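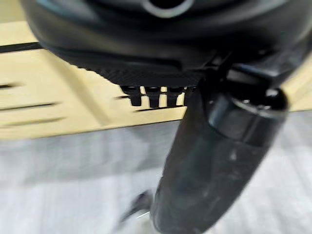

Tulik: Teaching a Shopping Task by Remote Control
Student project report, Sikora Lab Course

1. Aim of the project

The aim of Tulik was to collect good demonstrations of one shop task on a two-legged robot. The task is: walk to the produce stand, hold a shopping basket in the right hand, and put one vegetable into it with the left hand. We did not write any motion by hand. All movements were made by a person with remote control, and later a model learned from the recordings.

Our group had nine weeks for the work. In the first part we only learned to control the robot safely, and this took longer than we planned.

2. Control and recording

The operator wears a headset and holds a controller in each hand. The software Omlow takes the position of the controllers and sends it to the arms. The walking is made with a small joystick, and the balance is done by the robot itself. We recorded the joint positions, the gripper commands, the head camera and the wrist cameras.

We had two operators. In the beginning they worked in different styles. One moved the arm quickly and then corrected, the other moved slowly and stopped often. When we trained on both styles together, the robot sometimes stopped in the middle of a reach and did not continue. After that we agreed on written rules: approach from the front, pause only before closing the gripper, and never turn the body while the fingers are closing.

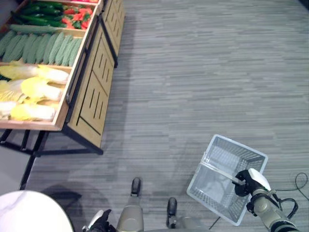
Figure 1. Basket held in the right gripper, beside the stand with peppers, cucumbers and napa cabbages.

The vegetables were not equally difficult. Cucumbers are a good shape for our gripper, but when they stand side by side the fingers have little space to go in between. The operator had to come from the top and take the end of the cucumber first. The cabbages are wide, and the gripper must open almost completely. We left out the chili peppers from the training set, as they lie in a tangled bunch and it is hard to take only one.

3. The basket problem

Most of our failed recordings came from the basket and not from the vegetables. The handle is thin in comparison with the fingers. If the gripper closes too near to the end of the handle, the basket hangs at an angle and swings when the robot walks. In the head camera the operator cannot see well how deep the handle sits in the fingers - the hand hides it.

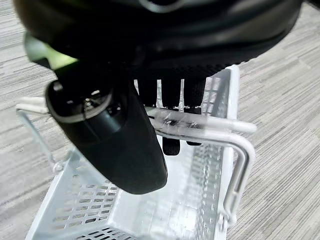 For this reason we changed the procedure, and the operator now looks at the wrist view before he gives the lift command. He moves the hand down, checks where the handle is between the fingers, closes, and waits for a short moment. This made each demonstration a little slower, but the grasps in the data became much more similar to each other.

4. Results

We tested the trained model on the cucumber task with 11 runs. The robot completed nine of them. In the two other runs it grasped the handle correctly but released the cucumber too early, before the hand was above the basket. We think the reason is a delay between the gripper command and the video, which we did not measure at the start of the project.

5. What we would change

The delay should be measured before any recording. We would also mark bad demonstrations immediately, when the operator still remembers what went wrong. We did it in the evening from the video, and in some cases we could not decide. The next group on the course will use the Cledon glove in place of the controllers, so the fingers can be moved one by one. We left our rules for the operators in the project folder.

Comments

Guest
Nice report. Did the operator feel any force from the handle, or only see it?

Tulik team
Only see. The controllers vibrate when the gripper is closed, but it does not say how strong.

Guest
We had the same trouble with mixed styles in our data. In the end we trained on one operator only and it was better, maybe you can compare.

Guest
Is the folder with the rules open for other courses too?

Contact: Sikora Lab Course office | © Tulik project group | Back to top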